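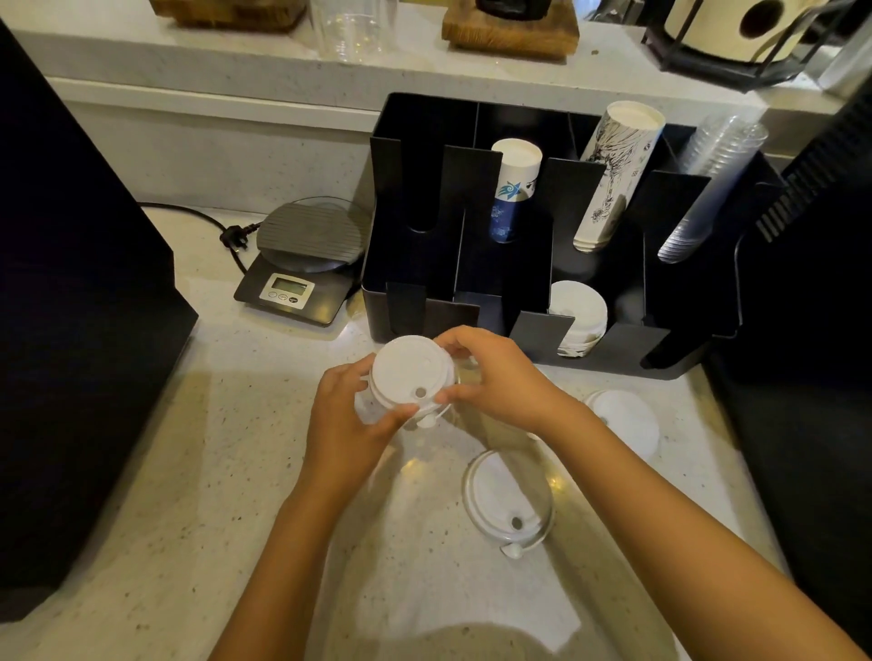
A plastic cup and its lid, on a stone worktop.

The council in Ostadthorpe wants to put a small tax on throwaway cups, and since last week my neighbours speak of nothing else. Griet Vandenberghe, who proposed it, was called a dreamer in the local paper. I read her plan, all 251 lines. It is dull, in a good way. Shops with fewer than 200 customers a day pay nothing.

What I missed in the debate was any answer from the other party. Cor Dijkstra made a joke about soup and sat down again. People laughed, me too. But in June there is a vote, and 900 signatures are already under her letter. I would like to hear from him what he wants to do with the rubbish in the park.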